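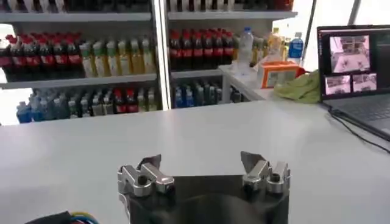

Checking a Shelf-Picking Cell Against Your Own Rules

By Beverley Mellor
Applies to: small arms with two-finger grippers, working from a table to stocked shelves
Rule sheet version: 2

Most robot labs have a rule sheet. I have read a lot of them and I doubt many were written by someone who had just spent an afternoon next to the arm. They say things like "maintain a safe working area" and "ensure all cables are properly managed." Try checking either of those at 8:40 in the morning with a coffee in your hand. You'll say yes both times, and so will the next person.

What follows is the procedure we use at Mapplebeck to turn a sheet like that into something that can be failed. It won't make you compliant with any published standard. If your cell needs a formal risk assessment, you need one from somebody competent to do it, and no web page will stand in for it. This is the layer underneath, the everyday one, which is where I think most of the trouble starts.

Before you begin

You need your current rule sheet, the arm's manual, a tape measure, a roll of colored tape and one person who runs the cell and one who doesn't. The second person matters more than the tape. Put the arm in its stopped state and follow your site's isolation procedure before anyone reaches across the table.

Allow a morning. Anyone who tells you it takes 20 minutes is selling you a checklist app.

Step 1. Strike every rule that can't be failed

Go down the sheet with a pen. For each line, ask your second person to describe what breaking it would look like. If they can't, cross it out. You can bring the idea back later in a form that means something.

Ours lost these:

"Operators should remain alert at all times."
"Keep the workspace tidy."
"Use good judgment when working near the gripper."
"Follow best practice for cable routing."

I expected an argument over the last one and I got it. Carol Bainbridge thought that removing a cable rule, even a useless one, would look terrible to a visitor. She may be right about visitors. The rule had been on the wall for as long as the cell had, and it had never once caused anybody to move a cable.

Step 2. Draw the table as zones

Tape the edges if you have to. A cell built on one table in front of shelving needs at least these:

Working zone: all of the tabletop that the open gripper can cross on its way to the shelves.
Operator zone: wherever the laptop sits.
Parking zone: anywhere loose items are allowed to stand.

Find these zones by running the arm's slowest program through its full reach, with everyone standing clear and a hand on the stop. Don't trust the reach diagram by itself. It usually describes a bare arm, and you have bolted a gripper with long metal fingers to the end of yours.

Now look at what the zones contain. In the photo at the top the tabletop between the fingers and the bottles is clear, and I'd pass it. The right side is where I'd start asking questions. There is a laptop on the table itself, with a black cable running across the tabletop, and next to it a ledge with bottles, an orange box and a crumpled cloth hanging partly over the edge. None of that is a violation unless the sheet says so. Most sheets don't, and that is my complaint about them.

Our wording is now: "Nothing soft may hang over the edge of a parking zone." Cloths slide. I would rather have a fussy rule about cloth than a noble one about tidiness.

Step 3. Write the cable rule properly

Cables near a gripper get waved through because everyone assumes somebody has thought about them. Go and look at the bundle at the base of yours. Can you see separate thin wires outside the sheath? If so, write down how far they may run before they have to be held, and where.

We ended up with three lines:

Every cable leaving the gripper is held at two points the arm can't pull on.
No unsheathed wire touches the tabletop during a run.
A laptop power or data cable leaves by the side away from the arm.

The middle line would have the wires at the lower left of the photo written up, and it should. It's an easy fix, and a rule that never catches anything ordinary isn't doing much.

Bohdana Zakharchenko objected to the third line on the grounds that some laptops have all their ports on the wrong side. We kept it and allowed an adapter. If you find yourself adding a second exception to any rule, delete it and start over.

Step 4. Check the gripper with the fingers open

A surprising number of sheets only mention the closed position. Open the fingers all the way and check these with the arm isolated:

Fingertip pads: both present, neither one shifting when pushed with a gloved thumb.
Bolts and screws: seated, with a paint mark across the head so you can see movement later.
Gap: measured at the tips and written down. Compare it to last time.
Edges: run a scrap of cloth along them. If it snags, so will a label.

Write the number down even if it hasn't changed. I'm suspicious of any column where a person only has to put a tick. Seon-mi Yeon went through our old log for me and counted 208 entries, of which 138 were in the same handwriting, with the same pen and the same small flourish on the tick. I don't believe the gripper was inspected on all those occasions. I believe someone had a form to finish.

Step 5. Decide what a full shelf means

Drinks shelves make this look simpler than it is. Rows are packed closely, bottles of the same shape sit next to each other with different labels, and the lower rows may be partly hidden by the table. Each of those needs a rule, and "stock shelves fully" covers none of them.

Write down how many bottles may be missing from a row before a run is paused, who is allowed to restock, and what state the arm must be in while they do it. Ours says stopped, with the stop button in the restocker's hand. Vendors will tell you that their arm slows down or backs off near people. Perhaps it does. Find out what it does with your gripper and your payload before you put that in a rule, and if the only source is a brochure, leave it out.

Then write down which rows are out of bounds. If the table blocks the view of a lower shelf from where the operator sits, I'd mark that shelf as not for picking until somebody moves something.

Step 6. Don't count the camera windows as supervision

This is the one I get the most email about. The operator's screen shows live camera views, they look reassuring, and after a few weeks the sheet quietly comes to treat watching the screen as watching the arm. It isn't the same job. A small window on a dark screen shows you the tabletop from wherever the camera happens to be. It can't show you a colleague walking up from behind.

Rule: the operator must be able to see the arm directly, from the operator zone, without standing up. Test it by sitting down. If the laptop lid hides the gripper, move the laptop.

You may also want a rule for frozen feeds. Ours is to wave a sheet of paper in front of each camera before the first run and watch for it on the screen. It feels silly and it takes no time.

Step 7. Try to fail it

Hand the new sheet to the person who doesn't run the cell and ask them to find something wrong, using only the words on the page. Leave the room. If they come back with nothing, the sheet is too soft or they are too polite. Maureen Dobson found four faults on her first pass, and one of them was that the sheet itself was taped over a vent.

Fix what they find, change the version number and take down every old copy. Old copies are a hazard of their own. We found one from Grerkeo, the previous tenants, still pinned inside a cupboard door in April.

Common objections

"Our integrator already gave us a rule sheet."
Good. Run it through Step 1 and see how much is left.

"We bought the Vukix compliance pack."
I've seen the pack. The binder is nice. It has a page on cables with no distances on it.

"The arm is rated as collaborative, so we don't need zones."
A rating for an arm says little about the metal fingers on the end, or about what they happen to be holding. Ask whoever told you this to put it in writing.

"Nothing has ever gone wrong here."
Check how your log would show it if something had. Ours had no column for it.

Repeat the whole procedure when you change the gripper, the table, the shelving or the person who runs the cell. Between those, repeat Steps 3 and 4 each morning before the first run, and put your initials next to the measurement.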